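Truto Facilities Guidance
Household, Office and Workshop Tips
Planning the Purchase of a Room-Tidying Robot

Prepared by Debashish Abeysekara, Equipment Planning

This page is intended for departments and households considering a two-armed robot for light room work, such as returning chairs to desks and clearing tabletops. It covers the points to settle before a quotation is requested from Ollurier, Vincze or any other supplier.

1. Measure the room first

Record the open floor between each desk and the nearest fixed item. A full-size machine standing behind an office chair takes up far more depth than a person pushing the same chair. Include door swings, appliances and boxes stored on the floor. Measurements should be taken with the furniture in its everyday position.
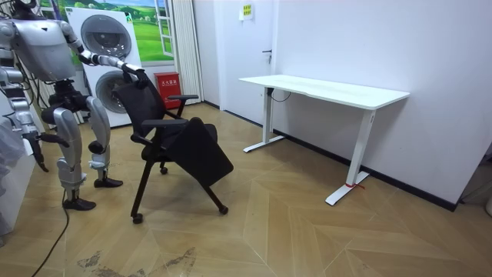
2. List the furniture the robot will handle

Prepare a written list of chairs, carts and small tables, and send it with the request for quotation. State whether each chair has armrests, whether it rolls on casters and how wide its frame is at the points where a hand could take hold. Suppliers should be asked to demonstrate on a chair of the same model. A hand that manages a thick padded armrest may perform differently on a thin frame where the seat meets the back.

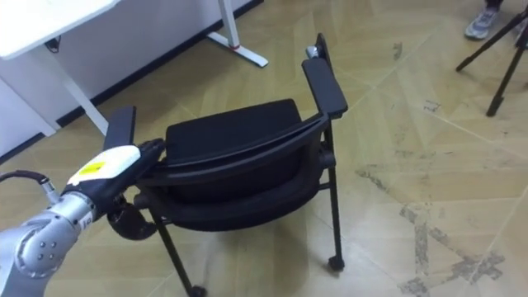
3. Set the budget in two parts

The purchase price and the yearly running cost should be entered on separate lines. For the pilot room, Truto set aside 3000 dollars for room preparation and 2000 dollars a year for inspection and small parts. Neither amount includes the machine, which was quoted separately. Departments should hold back a further 10 percent of the preparation amount for floor repairs and cable covers.

Rental is available from some suppliers and is recommended where the work is seasonal. Ask whether the rental period may be extended at the same rate, and who pays for return shipping.

4. Plan for cables and storage
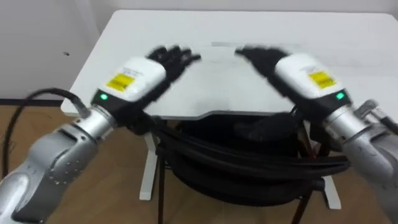 Cable management is the item most often left out of an equipment budget. Request the number and length of all cables from the supplier, and decide where any surplus will be kept. A large coil stored under a white desk, between the legs, fills space that would otherwise be free for a chair or a person's knees. Wall hooks or a lidded bin should be priced at the planning stage. Cables that run from the arms also need slack, and the path they follow across the floor must be kept clear.

5. Ask about two-handed work

Moving a chair by both armrests calls for two arms working together, and quotations do not always cover this. The Trasell comparison sheet has a separate line for it. Confirm in writing that both hands, both wrists and the necessary software are included in the price. A person should remain nearby during trial runs, and staff time for this purpose belongs in the budget. 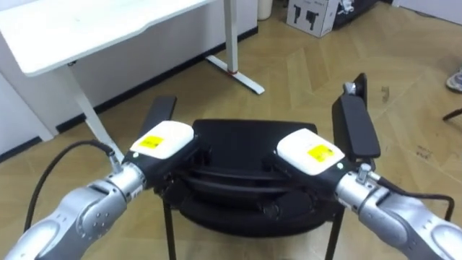

Page 2

6. Before signing

Read the warranty terms for the hands separately from those for the arms. Obtain the price of a replacement hand and the expected delivery time. Check that the floor finish is suitable for repeated rolling of casters, and note existing scuffs and stains on the room record before delivery.

Completed planning forms should be sent to Iker Montes, Purchasing. Forms received after June will be considered in the following budget year.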